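How to write an inventory when you move into a rented flat

When I moved into my first place on my own, a one-bedroom above a dry cleaner's in Altside, I signed the landlord's inventory standing up in the hallway with my coat still on. It took me less time than boiling an egg. Fourteen months later I lost a fair slice of my deposit over a mark on a worktop that I'm quite sure was there before me, and I had nothing at all to show for it. So I've become a bit of a bore on the subject, and friends now ring me up the night before they get their keys (which I rather enjoy, if I'm truthful!).

You'll want a pen that works, a torch, your phone and a couple of hours of daylight. Do try to go before your furniture arrives. Once the sofa is against the wall you will never see that bit of skirting board again until the day you leave.

Start at the front door and work clockwise round each room, always in the same order: ceiling, walls, windows, floor, then whatever has been left for you to use. Write what you see in plain words and give a size. "Scratch, 6 cm, left of the sink" will help you a great deal more than "some wear".

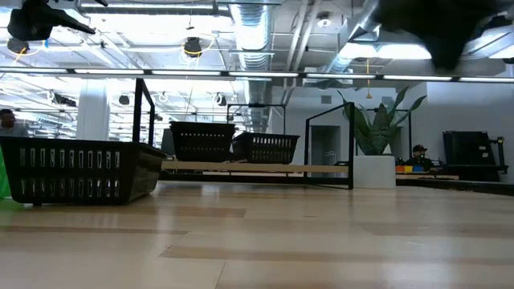 Furnished lets need more patience, and this is where most people start to flag. Every item the landlord is leaving should have its own line, with its condition beside it, down to the things that hardly seem worth the ink. Storage bits are the usual ones to be forgotten. Black slotted baskets like these, or a metal rack with a wooden shelf board, look so ordinary that they get left off altogether, and then at the end of the tenancy neither side can say whose they were. Put the colour and the material, and say which room they live in.

Next come the meters. Photograph each one and copy the reading into the inventory by hand as well; mine said 1,149 for the electric and 608 for the water, and I was glad of both when the first bill came in far too high.

Then send the lot to the agent by email the same day, with your photos attached, and ask for a reply confirming they have it. Emanuel Onu, who let me my present flat in Skenuvar, signed every page of mine and added two chips in the bath that I'd missed, bless him. If your agent has given you a form with a deadline on it, keep to that date even if your own list isn't quite as tidy as you'd like.

Keep a copy somewhere other than your phone. Mine is in the drawer with the spare keys, next to the takeaway menus.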